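Unit 2: Task lamps - parts, placing and adjusting

Handout for the Interior Lighting short course, Makwood Centre. Revised December 2020 by Horațiu Ilie. Bring it to the practical and keep it with your room plan.

## What a task lamp is for

A room usually has general lighting, which lets people move about and find things, and task lighting, which puts light on the work. The two are planned separately. A ceiling fitting that suits the whole room will often leave a person reading in the shadow of their own head.

Task lamps are chosen after the furniture plan is settled. If the table moves, the lamp has to be thought about again, and so does the route of its lead.

## The main parts

Learn these names. They are used in the practical and in the written exercise.

- **Head** - the part that holds the bulb and directs the light. It may be a shade, a dome or a cone.
- **Stem or arm** - carries the head. It may be rigid, jointed or curved.
- **Joint** - any point where the lamp is meant to turn or be fixed at an angle. Some joints are tightened by hand and some rely on friction.
- **Base** - keeps the lamp upright. A clamp or a wall bracket can do the same job.
- **Lead and plug** - treated as part of the lamp when you plan its position.

The word "gooseneck" is used loosely in catalogues. Strictly it means a tube that bends anywhere along its length and stays put, but shops also use it for a stem with a fixed curve at the top. When you write a schedule, say which you mean. A silver lamp of the gooseneck kind, with the bulb facing down and to one side and long fluorescent fittings on the ceiling overhead, shows the two sorts of lighting together.
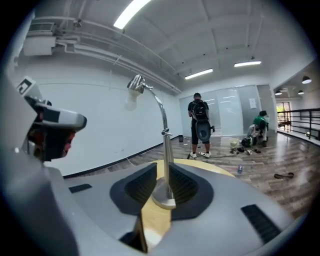
## Placing the lamp

Start from where the person sits. The usual rules are:

1. Put the lamp on the side away from the writing hand, so that the hand doesn't throw a shadow on the page.
2. Keep the lower edge of the head below the eye level of the seated person.
3. Leave the whole base on the table top. Don't let it hang over the edge or sit across a join between two tables.
4. Check what the light bounces off. Gloss varnish, glass and coated paper will all send it back at the reader.
5. Mark the socket on the plan before you mark the lamp.

Rule 4 is the one most often missed in the written exercise. On the Vudodgate reading room plan (see your folder) three marks are given for it.

## Moving and adjusting

Switch off and unplug before moving a lamp any distance. Use both hands, one at the base and one at the head or upper arm. A lamp carried by the head alone puts all the weight of the base on the joint, and this is how joints work loose. 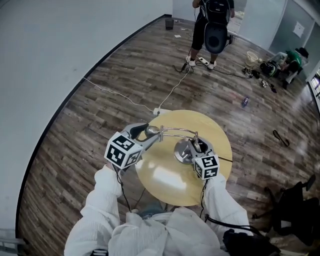 Table lamps with a wide base are steadier than they look, but the head still reaches out past it on a curved arm, and the further it reaches the easier the lamp is to tip. Turn the base so that the arm leans over the middle of the table. The chrome lamp on the round yellow table is supported at head and base together, which is the hold to copy. Look at the table top as well: the bright patch in the centre is reflected light, and on a surface like that a matt blotter or a cloth is worth adding to the schedule.

## Written exercise

Use the Onu floor lamp sheet and the Grisonau table lamp sheet.

- Draw each lamp from the side and label its parts.
- Give the position of each in the Vudodgate reading room, with the socket it uses.
- State one change you would make to the table surface, with a reason.

Drawings in pencil, labels in ink. Hand in to Grigore Mocanu at the end of the session - late work goes in the tray outside his office.

Reading: course book, pages 89 and 197.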